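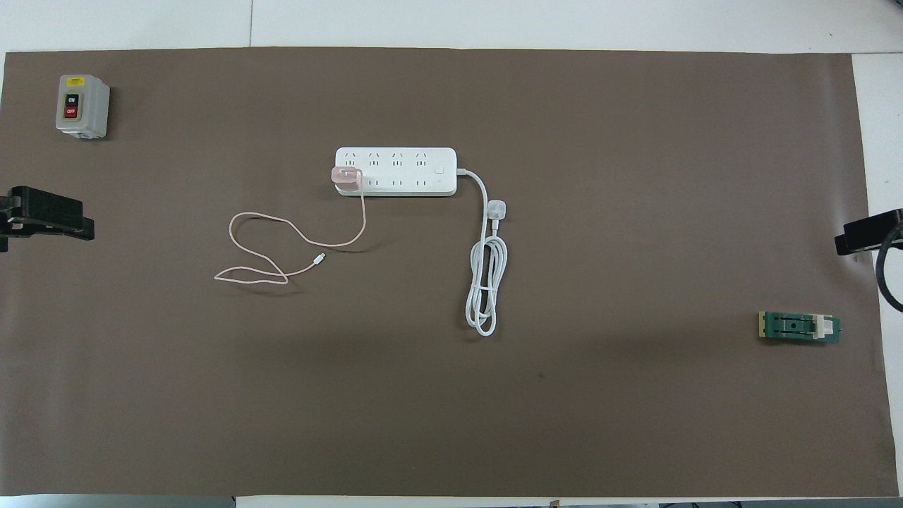

Notes for the evening talk at the Gallholm tool library, Idalina Moreira speaking. Subject is cords: how we store them, how we lend them, how we check them when they come back. Start with the power strip, the item we lend most after the ladders. Ours goes out with the long part of its cord in a loose bundle of several loops, and the plug left free at the end where you can look at it. Ask who in the room has a drawer at home with six cords knotted together. Wait for hands.

**Opening (3 minutes)**

Say what the Berge room used to look like. Every cord went in one tub. People pulled on whichever end they could find. When we sorted the tub in January we had 52 cords, and 17 went to electronics recycling with cracked jackets or bent prongs. Don't read out the list.

**Coiling**

Do this live with the strip. Talk while doing it.

- Unplug from the wall first, then unplug whatever is in the strip.
- Run the whole cord through your hand. You'll feel nicks before you see them.
- Make loops as long as your forearm. Let the cord turn the way it wants to.
- Don't wrap it around the strip itself. The bend right where the cord comes out is where they fail.
- Leave the plug hanging out a few inches.

Somebody will ask about wrapping over the elbow. Answer: it puts a twist in every loop, and by the tenth time the cord won't lie flat. Show the bad one from the Nondside box — it's in the blue bag.

**Chargers left behind**

Chargers come back still plugged into strips all the time. A pink one like the one on the slide is easy to give back, but plain white ones are hopeless. Ask people to put a name on theirs with tape. Thin charging cables get a looser coil than power cords. Two fingers wide is too tight.

Point out that a bulky charger in the end position can hang over the end of the strip. Fine on a table. In a bag, take it out.

**Switch boxes**

The gray box with the ON and OFF buttons is worth a minute. ON is black and on top, OFF is red underneath. Tell people to learn where OFF is on any tool before they plug it in. Pass around the one from the workshop shelf, without its cord. We store these standing up, buttons facing out.

**Paper on the table**

Short point. At the check-in table we lay down a big sheet of brown paper before we spread anything out. Grit shows up on it, and so do little bits of broken plastic. Change the sheet when it gets grubby. A roll lasts us most of a year.

**Labels and the Memo book**

Each item gets a line in the Memo book: what it is, who has it, what was wrong with it last time. We passed 1,000 loans on cords alone this winter — mention this, people like it. Write the fault down even if you fixed it.

**Questions**

Likely ones:

- Can you plug one strip into another? No.
- Can I tape a cracked cord? No, bring it in.
- Do you take donations? Yes, if the plug is in one piece.

Leave the table set up afterward so people can try coiling. Blue bag goes back to Nondside with me.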